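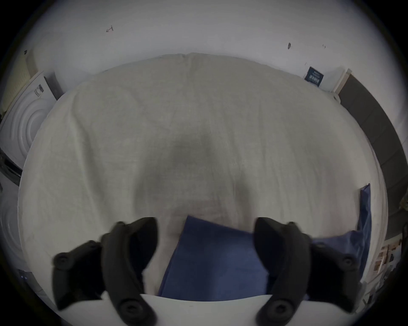
A folded blue cloth on a beige sheet at the Kivside linen room.

The Kivside linen room has reopened after a short break and is again taking in sheets, towels and table covers from the neighborhood. The room closed in May so the floor could be repaired and new shelves put up along the back wall.

Residents can drop off clean, used linen from 8 in the morning until noon. Everything is spread out, checked for holes and stains, and folded before it goes on the shelves. Large sheets are kept apart from small cloths – they were mixed together last year, and sorting them again took most of the summer.

"Plain cotton goes quickest," said Halfdan Bundgaard, who runs the room. "We have plenty of pillowcases right now. What we need is double sheets and anything that fits a child's bed."

Last year the room handed out 216 sets of bedding, mostly to people moving into their first apartment. Bundgaard hopes to pass 200 again, although the late start makes that harder to predict.

Linen should be washed and dry when it is brought in. Items with small tears are welcome and will be cut down for cleaning cloths. Quilts and pillows cannot be accepted – there is no space to store them.

A folding and mending afternoon is planned for June, with room for 30 people. Sign-up sheets are at the front desk. Needles and thread will be provided, but anyone with good fabric scissors is asked to bring them.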